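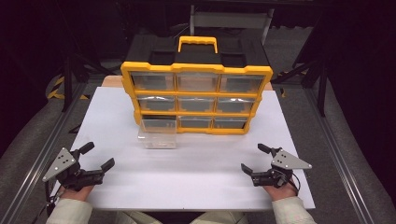
Photo: Glória Brandão / Hekside Tool Library

Small Parts Organizers: Frequently Asked Questions

Hekside lends small parts organizers to members along with the rest of the tool collection. These are the questions we get most at the desk. If yours isn't answered, ask Vaughan Donnelly on a Monday or leave a note in the returns book.

What does the nine-drawer organizer look like?
It has a yellow outer frame, a black top and a yellow carrying handle. The clear plastic drawers sit in three rows of three, and each one comes out completely, so you can set the one you need on the bench and leave the rest in place.

What can I keep in it?
Screws, washers, wall anchors, picture hooks, fuses, beads, buttons, fishing tackle. Please don't put anything oily or sticky in the drawers. Glue, grease and opened tubes of caulk should stay in their own packaging.

Does it come with anything inside?
No. Organizers go out empty and should come back empty. If you want fasteners to go with it, the Madwood mixed box has 400 wood screws in assorted sizes and is sold at the desk.

How should I sort my hardware?
By type first, then by length. Put whatever you use most in the top row and the heavy pieces in the bottom row, so the case stays steady when you set it down. Don't mix metric and inch sizes in one drawer — you will regret it the first time you need a matching nut.

How full can I fill a drawer?
Stop a little below the lip. An overfilled drawer catches on the way in, and small parts end up behind it.

A drawer won't go all the way in. What should I do?
Take it out and look into the slot. Usually there is a stray screw at the back. Tip the part out with the other drawers removed, then try again. Don't force it.

Can I label the drawers?
Yes, with painter's tape or removable labels only. Permanent marker does not come off the clear plastic.

How do I carry it?
Upright, by the handle. Check that every drawer is pushed in before you lift. If you are driving, stand it on the floor of the car behind a seat.

How do I clean it before returning it?
Empty it, pull out all the drawers and wash them in warm water with dish soap. Let them dry before putting them back. Wipe the case with a damp cloth and do the square recesses on top as well, where sawdust collects.

How long can I borrow it?
Members can keep an organizer for 20 days. You can renew once if there is no one on the waiting list.

What if I lose or crack a drawer?
Tell us when you return it. We keep a few spares in cabinet 204. Beverley Ruawai handles replacements and will let you know if there is a charge.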